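Home | News | Visits | Growers | Contact
Print this page | E-mail this page

A Day Among the Bananas: the Kestamo Ripening House Open Day
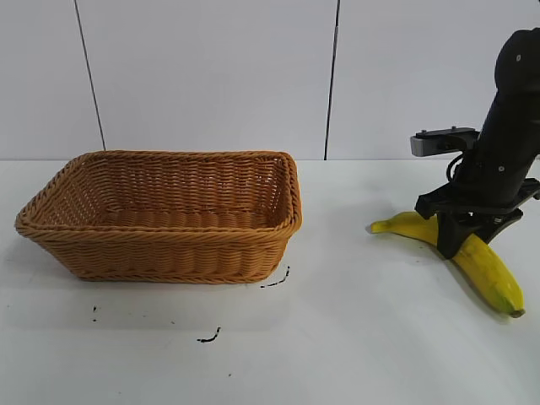
I had assumed that bananas ripen because they feel like it. Chalerm Onsri, who has run the ripening rooms at Kestamo for longer than he cares to say, was patient with me on this point. They come off the boat green and hard as a chair leg, and they stay that way until he decides otherwise.

The open day was on 6th May and the parking lot was full by the time I found it. The sign for Kestamo is behind the sign for Fillen, the cold storage place next door, and I was not the only visitor who spent part of the morning admiring Fillen's loading dock. A very polite man there has clearly been giving the same directions for years.

We were issued hairnets and paper coats. Mine was made for a larger person with shorter arms. Then in we went, through a door thick enough for a bank, to look at boxes. I should be clear that a ripening house is mostly boxes. There are 3,271 of them on a full day, stacked on pallets with the gaps lined up so the air can get through. If the gaps don't line up you get yellow fruit on the outside and green in the middle, and a phone call from a supermarket.

The rooms are sealed and given a small dose of ethylene, then the temperature is nudged up and down over several days. Stores order by color, from a chart. Stage three is more green than yellow, stage five is yellow with green tips, and stage seven has the brown freckles. My own kitchen works exclusively in stage nine, which isn't on the chart.

Chalerm let us smell room four, which was very nearly ready. Half the group said "ooh." A boy of maybe six said it smelled like medicine, and he was right.

After that came the tasting, in the canteen. Two varieties were laid out beside the standard one: Duangkaew, short and fat with a hint of lemon, and Grarska, a cooking type they had fried in slices and salted. I went back for the Grarska three times, the last time by a roundabout route past the coffee. Duangkaew bruises if you look at it, so it travels badly and you won't see it in stores.

The talk on pallet hygiene ran 85 minutes. It was down in the program for 40. There were slides.

Admission was free, coffee was not, and the gift table sold tea towels printed with the color chart. I bought one. The next open day is in June and you need to book by phone, as the web form was still broken when I tried it. Wear a sweater, bring cash for the coffee, and turn in after the Fillen sign, not before.

Print this page | E-mail this page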